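Rultorley Residential Services
August 5, 2020

Thread: Preparing a bedroom for the seasonal change of clothing and bedding. Residents of Brovbridge and Ogilvie may find the following points useful before the collection period opens. (1/9)
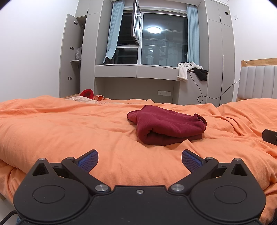

Folded knitwear or shirt on an orange duvet, with built-in cabinets behind the bed.

Sorting should begin on the bed. A full-width duvet gives enough space to lay garments flat, and it need not be smoothed first. Please work with one cabinet at a time and close it before opening the next. (2/9)

Knitwear is to be folded, never hung. Lay the item face down, bring both sleeves across the back, and fold upward from the hem in two turns. Heavier sweaters may be rolled from the hem instead. Hangers stretch the shoulders, and the damage is seldom reversible. (3/9)

Clear plastic bags are preferred for anything kept on a cabinet shelf, as the contents can be checked without opening them. Bags should be closed but not compressed. Wool and down must be fully dry before they are bagged. (4/9)

Pillows, plush items and small cloths are often left until last and then returned to the bed unwashed. Residents are asked to set them at the far side during sorting and to include them in the same wash cycle as the duvet cover, where the care label permits. (5/9)

Padded headboards: vacuum along each vertical channel with the soft brush attachment, working from the top rail down. Do not apply water to the padding. Wooden rails may be wiped with a cloth that has been well wrung out. (6/9)

Built-in cabinets in the Brovbridge apartments were refitted in March. Doors that do not close flush should be reported to Edgars Rimkutė at the maintenance desk. Residents should not adjust the hinges themselves; 13 doors required rehanging last season for this reason. (7/9)

The textile collection at Trikomberg will accept clean, folded garments and bed linen in closed bags. The limit is seven bags per household. Duvets and pillows are accepted only if they are free of stains and tears. Last year's collection received 2,000 items, of which 200 had to be declined as damp or soiled. (8/9)

Questions concerning collection times, assistance with carrying, or access for residents with limited mobility may be addressed to Wen-hsiung Yu, Household Services. Printed copies of this guidance are available at the Ogilvie front office during regular hours. (9/9)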